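Call for families: home testing of baby carriers and doll strollers

Rikent is looking for parents and their children to try our new products at home. We are a small company in Forthorpe and we make soft baby carriers, ring slings and, since last year, doll strollers and doll carriers for children who want to do the same as mom or dad. We search for 30 families for the next round. Please read the whole page before you write to us, it answers most of the questions we get by email.

What we are testing

There are two products in this round.

The first is the Gavia, a soft carrier with buckles for babies and small toddlers. It is made of woven cotton, with a wide waist belt and shoulder straps that can be worn crossed or straight on the back. We changed the buckle at the chest and the padding in the straps, and we want to know how this feels after a long walk and not only after five minutes in a store.

The second is the Lindqvist, a doll stroller with a folding seat and a handle that can be set in three heights. It is meant for children from two to six years. It comes with a small doll carrier in the same fabric as the Gavia, so parent and child can match if they like it. My own daughter likes it very much, my son prefers to transport potatoes in the stroller. Both are useful information for us.

You can apply for one product or for both. If you have only older children, or only a baby, you are still very welcome.

Who can take part

You live within 50 miles of Forthorpe, because we bring the products to you and we collect the forms in person.

For the Gavia: you have a baby or toddler who can hold the head up without help and who weighs less than 30 pounds. You have carried a child in a sling or carrier before, also if it was only a few times. If you are completely new to babywearing, please tell us in your email. We have a few places for beginners and we will then plan a longer first visit.

For the Lindqvist: you have at least one child between two and six years old who walks well. Brothers and sisters may share one stroller, and we know from experience that they will fight over it. Please write about that also.

Fathers, grandparents and other people who take care of the child can take part in the same way as mothers. In the last round we had too few tall people and too few people with wide shoulders, so we are very glad if you are one of these. We also would like to hear from parents who had a back or hip problem in the past, but ask your doctor first if carrying is fine for you.

What you will do

The test runs for six weeks. In this time we ask you to:

– use the carrier at least four times each week, and one time each week for longer than 20 minutes without a break
– let your child play with the stroller as he or she wishes, inside and outside
– wash the carrier two times, following the label
– fill in a short form every Sunday evening (one page, on paper or online)
– be at home for two visits from us, one in the beginning and one at the end
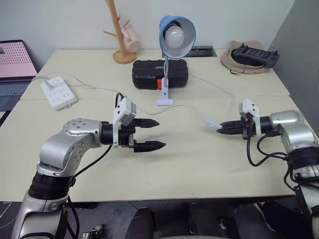 Two arms over the cream-colored table

The form has questions with a scale and an open field. Please use the open field. A sentence like "the left strap slides down when I bend to the dishwasher" helps us more than a number. You don't need to write nicely and you don't need to be polite. If you stop using the product after one week because you cannot stand it, we still want to receive your forms, and you still keep your place in the test.

We don't ask for pictures of your children. If you want to send a photo of a worn seam or a broken wheel, please try to have no faces in it.

What you receive

Each family keeps the products they tested. Families who send all six weekly forms also receive a gift card of 50 dollars for each product. So if you test both the carrier and the stroller, it is 100 dollars together. The gift card is given at the last visit.

We cannot pay travel costs, but in normal cases you have no travel for this test.

First visit

The first visit takes one hour, or a little more if you are a beginner. We show how to adjust the carrier, we check together that the baby sits high enough and that the airway is free, and you can practice over a bed or a couch. Please plan it at a time when your baby is usually in a good mood. It is no problem if you have to feed or change in between, and you don't need to clean the house for us.

Safety

Please use the carrier only in the way we show at the first visit. Do not use it in the car, on a bicycle or while cooking on a hot stove. The doll stroller is a toy and it is not made for a real baby, also not for one minute and also not if the older child insists. If something breaks or you see a loose part, stop using it and call us on the same day. The phone number is on the first page of your folder.

Your information

We keep your name, address, the age and weight of your child and your forms. Only the product team sees them. When the test is finished and the gift cards are delivered, we delete the addresses. The answers in the forms we keep without your name. You can leave the test at any moment and you don't have to give a reason.

How to apply

Send an email with the subject "Home test" to Keegan Nguyen, who plans the visits for Rikent, or put a letter in the mailbox at our workshop in Forthorpe. Please write:

– your name and the town where you live
– which product you want to test, or both
– the age of each child who will take part, and the weight if it is for the Gavia
– your own height, and the height of the second adult if you will share the carrier
– which slings, carriers or strollers you use at this moment
– two days of the week on which we could visit you

Applications are open until September 27, 2022. Everybody will get an answer, also when we have no place. We choose the families so that we have different heights and different ages of children, so it does not help to be the first one. If there is no place for you in this round, we can put you on the list for the next one, which we plan for May.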